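The practice house

Before Mitiku Admasu lets his two-armed robot anywhere near a real kitchen, it has to open a few thousand drawers that don't exist. That's the idea behind Naltside, a software kit from the small firm Preltex that builds furnished rooms inside a computer and drops a robot into them. I spent most of May playing with it, and I haven't had this much fun at a desk in years.

You choose a room, choose a job and press start. The basic package comes with 486 rooms, and every one has its own colours, furniture and clutter. Some are plain. Others look like they were decorated by somebody's favourite aunt, with loud tile on one wall and bare plaster on the next (I grew very fond of those!).

Drawers are where I got hooked. They sound easy, and they're miserable for a robot: the arm has to come in at a sensible angle, close its fingers on the front and then back away in a straight line while the rest of the body stays out of the road. In the room I kept going back to, the cabinet is nearly black and the drawer is a light orange-tan, with a pencil and other odds and ends sitting up top. I watched from just behind the robot's shoulders, leaning toward my monitor as if that would help.
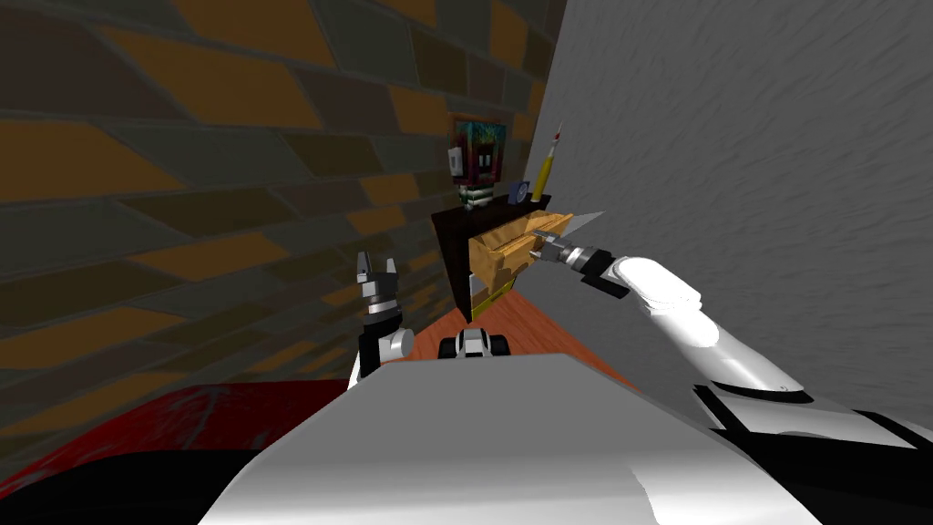

Teaching it your way

You can also steer the arms yourself and save each run as a lesson. Marichka Horobets, who looks after the lesson tools at Preltex, suggested I start with 45 of them. My first dozen were awful. By the end I was flying along, and training on the lot took one evening on a borrowed workstation.

The manual could be friendlier, and the sound effects grated on me until I found the mute switch. Loading a big room is slow too, long enough to make toast. I'd also like softer things to handle, like tea towels and bread bags, and Horobets tells me those are on the list.

A licence is $494 a year for home users, and labs pay $4,000. That's real money for a hobby, but there's a free trial with three rooms, and one of them has a very good drawer.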